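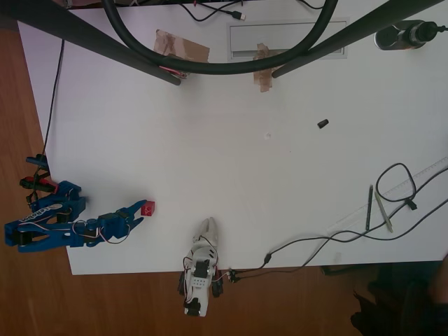
O tampo branco da Vadum, com a tampa cinzenta que parece ser da passagem de cabos.

Comprei a mesa Vadum em setembro, na loja Miettinen, por 294 euros. Queria um tampo branco, retangular e sem gavetas, para trabalhos de bancada. Fica numa sala com chão de madeira avermelhada e é usada quase todos os dias.

Montagem: demorei 70 minutos, sozinha. As instruções só trazem desenhos e o passo das travessas está mal explicado. Montei uma ao contrário e tive de a desapertar. Os parafusos vieram todos e a chave incluída serve.

Tampo: é liso e não reflete demasiado a luz do candeeiro. Os grampos prendem bem na borda e até agora não deixaram marca, embora eu não os aperte até ao fim. A fita de embalagem castanha, que uso para segurar fios, sai inteira se for puxada devagar. Quando fica semanas no mesmo sítio deixa cola, e aí limpo com um pano e álcool. O pó nota-se muito, como em qualquer branco.

Passagem de cabos: a tampa retangular cinzenta fica embutida no tampo e não atrapalha. Preferia que houvesse outra do lado esquerdo. Com vários cabos pretos em cima da mesa, alguns acabam sempre por atravessar a zona de trabalho.

Estabilidade: boa. Só abana um pouco quando me apoio num canto. Voltei a apertar as pernas ao fim do primeiro mês e melhorou.

Antes desta vi a Kekusard, que custa mais de 400 euros e tem um tampo parecido. Não achei que a diferença se justificasse. A entrega em Visville foi feita de manhã, à hora marcada, com a caixa amolgada num lado mas a mesa sem danos.

Quatro estrelas em cinco.

Hilkka Oksanen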